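Speaker notes: Refreshment tables and single-use items in shared meeting rooms
Presenter: Tiago Amaral, Facilities and Workplace Services, Quintela
Session date: April 28, 2021
Allow 20 minutes, with questions held to the end.

Opening
Welcome attendees and thank the Lendine office for hosting the session. State the purpose: to present the new arrangements for drinks and small items on meeting room tables, which take effect in October. Mention that the written procedure will be circulated after the talk and that there is no need to take detailed notes.

Slide 1. Background
The review covered 52 meeting rooms across the Quintela and Lendine buildings. In a typical month these rooms host 805 bookings, of which 299 include a request for refreshments. Until now, each floor has set its tables in its own way. Some floors put out a bottle for every seat, others leave a tray by the door, and a few ask visitors to go to the pantry.
Pause here. Ask for a show of hands from those who book rooms on behalf of others.

Slide 2. What is on the table
Explain that the review looked at items one at a time, at the point where they are used. Bottled water and disposable cups made up most of what was cleared away at the end of the day. Many rooms had both on the table together, although a person drinking from a bottle seldom needs a cup as well.
Let the slide stay up for a moment before moving on. 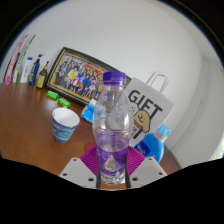
Slide 2: Clear bottle with purple cap and label, and a blue-patterned paper cup, on a brown wooden table.

Draw attention to the separate parts of the bottle. The cap, the label and the body may need to be handled differently, depending on the collection service in each building. Staff should follow the notice posted beside the bins on their own floor. For the paper cup, remind attendees that a printed outside tells them nothing about the lining, and that cups go in the cup collector unless the notice says otherwise.

Slide 3. The new table setting
Read the standard setting aloud:
One jug of water and one stack of glasses for rooms seating up to eight.
Two jugs for larger rooms.
Bottled water by request only, entered on the booking form.
Paper cups kept in the pantry, beside the hot drinks machine.
Wrapped items kept on the sideboard, off the main table.
Note that the jugs will be supplied by Tosell and washed overnight with the glasses. Each building will hold 300 glasses, including spares for breakage.

Slide 4. Care of the tables
Wooden tabletops mark easily. Cold bottles should stand on a coaster, and spills should be wiped up promptly with a soft cloth. Spray cleaners with bleach are not to be used. Scratches and rings should be reported through the Botatier request system, with the room number and the position of the mark.
If time is short, skip the next paragraph.
The refinishing schedule has been extended by one year. Rooms on the ground floor will be treated first, as they receive the most visitors. Bookings affected by the work will be moved to a room of equal size.

Slide 5. Responsibilities
The person who books the room is responsible for leaving the table clear. Open bottles should be emptied in the pantry sink before they are placed in a bin. Unopened bottles go back to the pantry shelf. Evening staff will continue to wipe all surfaces and restock glasses.

Questions
Expected topics: outside guests who prefer sealed bottles, catering for all-day events, and storage space on the upper floors. Sealed bottles remain available to any guest on request. Questions about catering contracts should be referred to the Workplace Services desk.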